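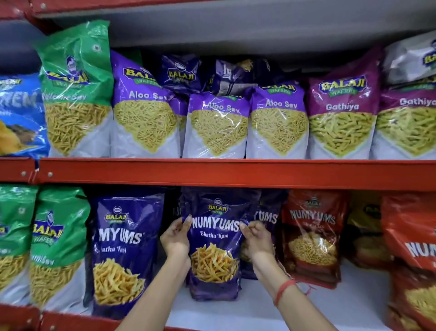

How long do under-nine players stay on the pitch when a junior tournament goes to extra time?

Longer than the schedule says, and the gap grows through the day. Most of it comes from late starts and from the walk between pitches, very little from the extra time itself.

4.2 Playing load on tournament day

We tracked squads from two clubs, Fiment and Clekden, over the March festival at Drandar. Both entered teams in the youngest age band. Minutes were logged by a parent at the touchline and checked later against the referee cards. Where the two disagreed we kept the card. Not perfect - some cards had no restart time - but good enough for the comparison we wanted.

Pool games ran close to plan. Knockout games did not. The Clekden semifinal started late, went to extra time, and the same players were back out for the final with hardly a drink in between. Coaches tend to lean on their stronger runners once a game is level, so the load was uneven inside the squad as well. Substitutes in the Fiment group saw plenty of play in the morning and almost none after lunch. This matches what Thibodeaux saw in her earlier club diaries, though her players were older and the pitches full size.

Distance was harder. We had 2 tracking vests per squad, swapped between players at half time, so the figures are for a position and not for a child. Wings covered more than 700 meters in a knockout game. Props covered 300. The difference was smaller in the pool stage, where everyone more or less chased the ball. We would not read to much into either number.

Tiredness ratings were taken on the Chukwu scale, the short version with faces. Scores went up after every game, as expected, and came down again over the lunch break. They did not come down between the semifinal and final. Rochelle Thibodeaux, who ran the ratings, also noted that players on the winning side scored themselves fresher than the losers after the same minutes. Mood effect, probaly. We left the scores uncorrected.

One more point on scheduling. Teams with a fixed travel time home pushed for the earlier slots, and organizers mostly agreed. That shortened rest for whoever they played next - an effect we did not plan for and cannot separate out with this data. Section 5 comes back to it.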